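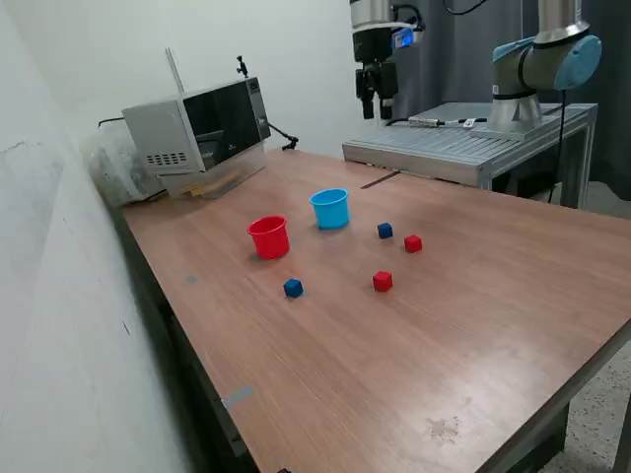
Robot Learning from Demonstration
Notes for Session 8: Goal relabeling and the cup-and-cube task
Last updated 17/08/2024

Okay, this is the session where we finally stop drawing arrows on the board and talk about something that runs on a real arm. I've typed these up from my own messy lecture notes, so the order follows what I plan to say out loud, more or less. Bring the Session 7 sheet if you still have it, because I'm going to lean on the loss function from there and I don't want to write it all out again.

The question for today

Suppose you have a pile of demonstrations where a person steers the arm and moves cubes into cups. You want a policy that takes a camera image and a goal, and puts the right cube in the right cup. "Red cube in blue cup" is one goal. "Blue cube in red cup" is another. With two colors of cube and two colors of cup you get four goals, and that's before anybody asks for two cubes in the same cup.

The plain approach is to collect demonstrations for each goal, label them, and train on the labels. It works fine and it's slow. The method we're looking at, which we call Mesow in the lab (it's a name, don't look for an acronym), tries to squeeze more out of the same recordings.

How Mesow works

Take one demonstration. The person was told "red cube in blue cup," but along the way the arm did lots of other useful stuff. It moved above a cube, it closed the fingers, it lifted, it carried the cube over a cup, it let go. Each of those moments is a perfectly good goal for the moments just before it. So we chop the recording into overlapping chunks, and for each chunk we pretend that wherever it ended up was the plan all along. That's hindsight relabeling, and you've seen it already in the reading.

What's different here is how the chunk ends get picked. If you pick them at random you mostly get boring ones, with the arm hanging in the air halfway to somewhere. Mesow scores every time step by how much the objects moved relative to the fingers, and it favors ends where that score changes sharply. Grasps and releases, basically! You don't have to label anything by hand, though you do need a decent object tracker, and I'll complain about that further down.

In symbols, for chunk i running from time s to time e:

goal(i) = encode(image at e)
weight(i) = change in score at e, clipped to [0, 1]
loss = sum over i of weight(i) × imitation loss on steps s to e, given goal(i)

Nothing scary. The imitation loss is the same one from last time. The encoder is frozen. Please don't unfreeze it on the homework, I've tried it, and it happily learned to ignore the goal.

Why cubes and cups

Students always ask why we don't use something more exciting. Cubes are easy to grasp from above with two fingers, cups are easy to miss, and a person can tell at a glance if the thing worked. Also the colors let you ask a nasty question: did the policy read the goal, or did it just learn to grab whatever was closest? If every red cube always starts on the right, you can't tell. So when you set up your own trials, mix the positions up, and put the "wrong" cube in the easy spot sometimes.

Same goes for the cups. A policy that always drops into the nearer cup will look pretty smart if the nearer cup happens to be the goal in most of your tests.

The numbers

We had 1314 demonstrations after throwing out the ones where the tracker lost a cube for too long. The evaluation was 1540 trials in total, split evenly between the plain labeled policy and the Mesow policy, so 770 each. The plain policy finished the right goal in nearly half of its trials. Mesow did clearly better, and most of the gain came from the carrying part. Grasping was already okay for both.

A few things I want you to notice before you get too happy about that:

Both policies used the same demonstrations and the same network size. Good.

The person running the trials knew which policy was loaded. Not so good. We redid a small batch blind and the gap stayed, but I'd call that a hint and leave it there.

Release timing is still bad. The policy likes to open the fingers a touch early, so the cube hits the rim. My guess is that the score peaks slightly before the cube is really free, and the relabeled goals carry that error along. There's a homework problem on this.

A side experiment: Fleltis

Fleltis is the same thing with one change. Instead of encoding the whole end image, it encodes a crop around whatever object moved last. I was sure this would win. It did better on goals with one cube and fell apart when two cubes of the same color were on the table, because the crop doesn't tell you which of them is meant. We'll spend 12 minutes on this in class, and I'd love it if somebody came in with a fix. A bigger crop helps a bit. Adding the crop's position helps more, but then you've started hard-coding the table into the goal and I get itchy.

About the tracker

We used Pan, our in-house tracker, and it's fine as long as the cubes are in view. As soon as a cube goes down into a cup it guesses. It also gets confused when a finger covers most of a cube — right at the grasp, which is the very moment we care about. We smooth the score over a short window to hide the worst of it. If your weights look like noise, plot the raw score first. It's nearly always the tracker.

For next time

1. Write the weighting function for the sample recordings in the Ganano folder, and plot it against time for any three of them.
2. Shift the chunk ends a few steps later and retrain. Does early release get better? What gets worse?
3. Describe, in half a page, a test layout that would catch a policy that ignores its goal. Sketches are welcome, ugly ones too.

The write-up is due the first week of September. If the training job dies on the shared machine, check the disk quota before you write to me, and then write to me.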